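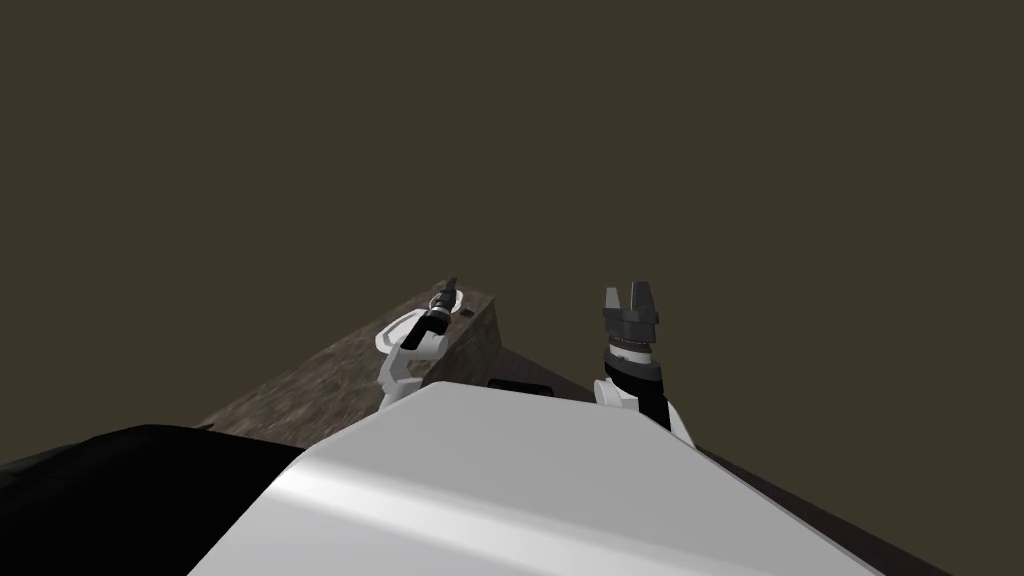
Two robot arms over a wooden tabletop, computer rendering.

Skin Smears Need a Second Reader

By the laboratory methods desk, July

Slit-skin smears for cutaneous leishmaniasis are still read by one person in most district labs. I think this should stop, and the cost of stopping it is small.

The Skallell network reviewed 476 stained slides last year. Each had been reported as negative after a single reading. A second reader, who did not know the first result, found parasites in 13 of them. Most had low counts, and several came from the crusted center of the lesion, where yield is poor.

The usual objection is time. A careful reading at high power takes 10 minutes, and a busy lab cannot double that for every slide. It does not have to. Positive slides can go out after one reading. Negative slides from patients with a typical ulcer should be read again before the report is signed. At the Floltska clinic this rule covers fewer than half of all smears.

Molecular testing is often offered as the answer. It is more sensitive, but samples from Floltska travel to Mercado and wait there for a full batch. A second look at the same glass can be done by the afternoon.

Comments

dermlab_tech: We tried this. The hard part was keeping the second reader blind in a two-person lab.

R_slides: Was the stain the same at all sites? Ours varies by batch.

Related
Where to sample an ulcer: edge or base
Storage of unstained smears in humid rooms
Rivarance registry passes 3568 skin biopsies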